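Workshop & Studio > Tables > Dralla range

Dralla Work Table, brown top

We love this one! The Dralla is a big, plain, open work table for people who like to spread out, and the brown colour hides pencil marks better than our old pale tops ever did. It stands 733 mm high and comes with 2 spare levelling feet. Wipe it down with a damp cloth and you're done. Tuulikki Manninen at Bostness has had hers for 9 years and still won't swap it.

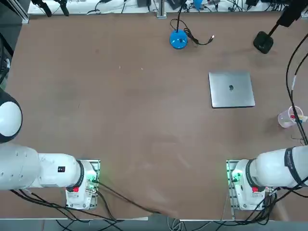
Space is what most buyers write to us about, and fair enough. A closed laptop takes up very little of the top, and there's still room further back for stands with a round or square base, cables and all. Grey floors suit the brown nicely too!

Ask for item 162 when you order.

Contact Bostness | © Bostness 2025 | Back to top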